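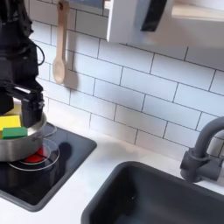

A steel pot with a yellow sponge and a green sponge inside.

Saucepan

A saucepan is a deep, round cooking pot with a flat bottom, fairly straight sides and one long handle. I've been looking after the pots and pans pages on this wiki since April, and this is the entry I get the most mail about, so I've rewritten it from the top.

The name is old and means what it says: a pan for making sauce. Most of us boil eggs in it. Cooks used to keep small pans with long handles by the fire, and the word stuck when the pans moved onto stoves and got flat bottoms.

Saucepan or pot?

People get heated over this one! The usual rule is that a saucepan has one long handle and a pot has two short ones. Bigger saucepans often get a small second handle across from the long one (called a helper handle), and I still call those saucepans. A pan with low, sloping sides is something else again, and you'll find it under Saucier.

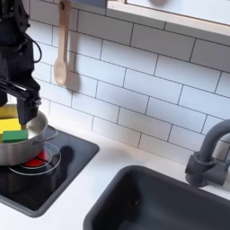

Saucepan with a thin metal handle, on a black stovetop.

Materials

Stainless steel is what you'll see in most stores. It doesn't react with tomatoes or lemon juice, and it can take a good scrubbing, but it's poor at spreading heat — so makers put a layer of aluminum or copper in the base. Plain aluminum is light and cheap and heats fast. Copper is lovely and costs a fortune, and it's normally lined because bare copper and sour food don't get along. Enamel chips if you knock it around. I've knocked mine around.

Magnets are the quick test for induction. If one sticks firmly to the bottom, you're probably fine.

Sizes

In the US saucepans are sold by the quart, and one to four quarts covers nearly everything in a home kitchen. My own everyday pan is a two-quart Cuevas, and I only reach for the big one when there's pasta. For one person's oatmeal even two quarts is a bit much.

Care

Let the pan cool before you wash it, since cold water on a very hot base can warp it. Rainbow stains on steel come off with a splash of vinegar. White chalky spots are minerals from the water, and vinegar works there too. Salt should go in once the water's boiling, or undissolved grains can leave little pits in the steel.

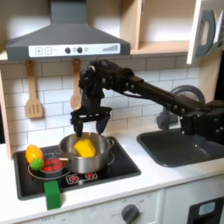
Sanne Wouters wrote in to say that the salt advice is too strict, that she has salted cold water in the same steel pan for years and stirs it right away, and that the pan has no pits at all. Fair enough — stirring does help, and I'll add it when I next redo this section.

See also: Saucier, Stockpot, Double boiler, Lids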